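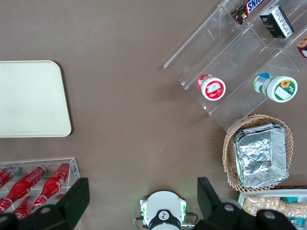

Lorenz Kaufmann thinks I should give up and put everything back in the cupboard. He wrote as much under my last post: a snack table is a fine idea for a party, he said, but after a week it's just a table with crumbs on it, and who wants their candy out where it can look at them all day?

Well, me! I do! I've wanted a proper snack corner ever since we stayed at the guesthouse in Prasness last January, where they had a whole sideboard of little things set out for anyone coming in from the cold. You'd take your boots off, wander over in your socks and find something. I must have walked past it 5 times an hour.

So the brown table has moved out from under the window and is now officially the snack table. My favorite part by far is the clear acrylic rack. It has tiers, it has dividers, and I've set it at a diagonal in the corner so the shelves face into the room, and oh, I love it. I had been looking at a painted metal one for ages, and I'm so glad I waited, as the see-through one hardly seems to take up any space and I can tell at a glance what's left.

Right now there's a Snickers on the upper tier (mine, hands off) and a couple of tubs lying on their sides on the tier below, lids out. Laying tubs down was my sister's idea and I argued with her over it for an entire phone call. She was right. Standing up, they hid everything behind them, and you had to lift each one to see what it was. Lying down you get the lid, and the lid on the bigger one has a yellow sunflower on it, so it cheers up the whole shelf.

Then the basket. It's woven wicker, light tan, with a lattice sort of rim, and I've put a foil tray inside it. I can't tell you how pleased I am with this. Wicker is a misery to clean. I spent most of a Sunday once picking sesame seeds out of a bread basket with a toothpick, and I swore never again. The foil tray just lifts out, you shake it over the sink and back it goes. Yes, it's crinkled. It got crinkled in the drawer and I've decided I like it that way.

The big cream tray has the other side of the table to itself. I use it for carrying things out to the porch, mostly, and it's very plain, which I prefer under food. I did try it in the middle, but then there was no place to set down a cup, and people do want to set down a cup.

Still to sort out:

Labels. I bought a pack of 51 little stickers in Zivis and have used none of them, as I can't decide between writing the name of the snack or the date I opened it.

Something for the crackers, which go soft if you so much as glance at them. Maybe a jar with a clamp lid.

A cloth? I keep going back and forth. The brown top is nice bare, but it does show every crumb, so Lorenz may have a point there.

We have six people coming on Saturday and I'm going to fill every tier. I'll let you know what goes first. My money is on the Snickers, unless I get to it on Friday night.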